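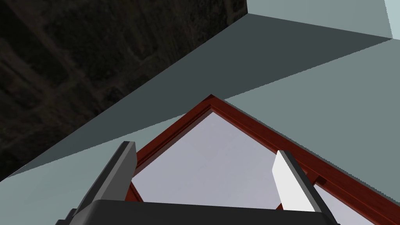
4. Feeding and shaping your Teltby sourdough starter kit

Welcome to the fun part! Your Vurkumen jar has been rinsed, the lid is resting loosely on top, and the packet of dried Sinard culture is ready to wake up. Set aside ten minutes for the first feeding. After that, each one takes about as long as making a cup of tea.

4.1 First feeding

1. Weigh 40 grams of lukewarm water into the jar.
2. Tip in the whole packet of culture and stir until the flakes soften.
3. Add 40 grams of whole wheat flour and stir again, scraping down the sides.
4. Slide the rubber band to the level of the mixture. You'll love watching it climb!
5. Leave the jar somewhere warm overnight.

Note: Flours drink up water differently. If yours looks like dry clay, add a teaspoon more water and carry on.

Caution: Never clamp the lid shut while the starter is active. Gas builds up in the jar and can crack the glass.

4.2 Daily feeding

1. Scoop out all but 40 grams of starter. Save the rest for pancakes (recipe card 3, from Anqi Hao, and they are wonderful with blueberries).
2. Add 80 grams of water and 80 grams of flour.
3. Stir, move the band, and put the lid back on loosely.

Keep this up every day until the starter doubles between feedings. Bubbles on the second day are exciting, but they often go quiet on the third. Keep feeding!
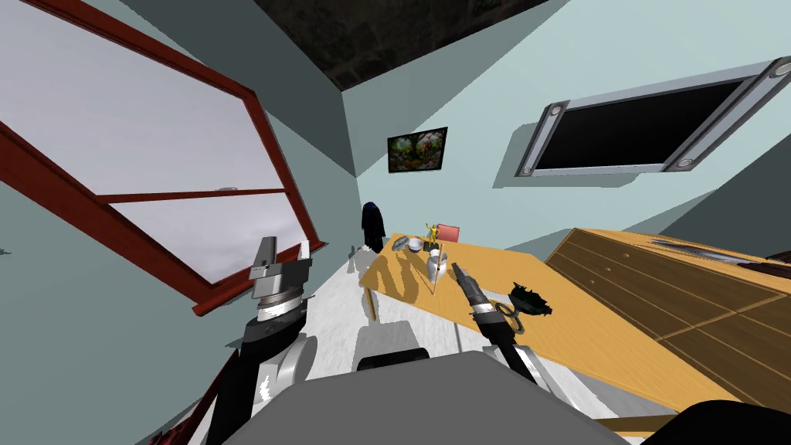
Can I keep the starter in the fridge between bakes?
Once it doubles reliably, the fridge is a great place for it. Feed it, let it stand for an hour, then chill it and feed it again once a week.

4.3 Before you bake

Take the starter out the night before and feed it as in 4.2. For one Bai loaf you need 100 grams, plus a spoonful left in the jar to keep things going.

Caution: If you see pink or orange streaks or any fuzzy mold, throw the starter away and wash the jar in hot, soapy water. Replacement culture is part number 3189.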